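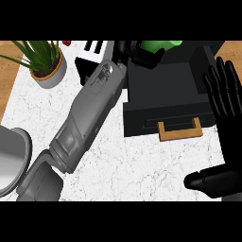 Home | Builds | Interviews | Contact
Print this page | E-mail this page

Junhao Shao has spent 52 evenings on his two-armed kitchen robot, and he still lights up when you ask about the simulator. "You get a whole kitchen bench to muck around in, and the cup never breaks!" he says.
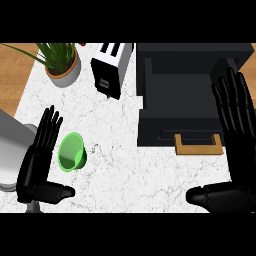 The real arms are going together in his garage at Stustis. "I want four good grasps in a row before I bolt the second one down. Then we'll try the drawer."

Last updated: April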